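4. Primer encendido de la placa Fladico

Si ya tienes la placa apoyada y nivelada (apartado 3), ahora viene lo bueno: encenderla. Yo la primera vez me salté medio manual y acabé con un pitido que no se callaba, así que te cuento cómo lo hago desde entonces.

1. Enchufa el cable a una toma con tierra. Nada de regletas – la Fladico tira bastante y la mía se quejaba.
2. Espera a que el piloto deje de parpadear.
3. Mantén pulsado el botón de encendido hasta oír un pitido corto.
4. Pon un recipiente con agua encima, centrado en el círculo, y sube a potencia 8.
5. Déjalo 15 minutos y apaga.

Nota: en ese primer uso puede oler un poco a nuevo. A mí me pasó, abrí la ventana y listo. 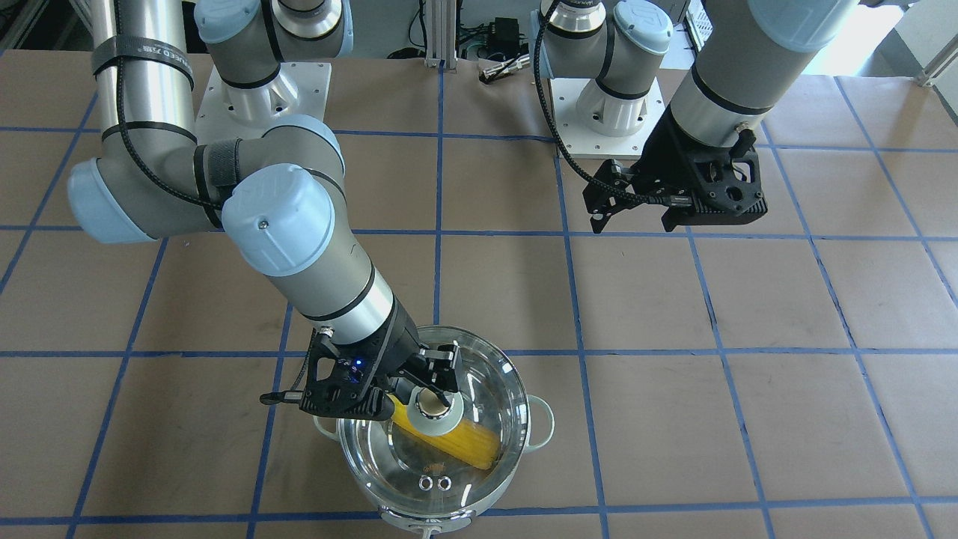

El modo Ponden es el que más uso, porque en vez de potencias trabaja con grados. Pulsas dos veces la tecla del termómetro y eliges con las flechas: 110 para sofritos lentos, 140 para dorar cebolla o verduras sin que se te agarren. Eso sí, la lectura depende mucho del fondo del recipiente. Una olla de acero inoxidable como la de la foto me parece buena compañera para guisos, pero antes de estrenarla en la placa pásale un imán por debajo: hay aceros que lo sujetan y otros que ni se enteran, y con estos últimos la Fladico no arranca. ¡Mejor saberlo antes de picar la cebolla!

Precaución: no dejes tapas, cucharas ni papel de aluminio sobre el cristal, ni siquiera con la placa apagada.

4.1 Si sale el código E en la pantalla

1. Retira el recipiente y seca bien la base.
2. Apaga, desenchufa y espera un poco.
3. Vuelve a encender con el recipiente centrado.

Si sigue igual, mira la rejilla trasera. La mía estaba pegada a la pared y no respiraba (el mueble Juvurholm que tengo es muy justo de fondo, tuve que sacarlo un palmo).

4.2 Bloqueo de teclas

Pulsa a la vez la flecha de bajar y el termómetro. Se desbloquea igual. Ojo, que con el bloqueo puesto el botón de apagado sí funciona – el resto no.

Para la limpieza del cristal, pasa al apartado 5.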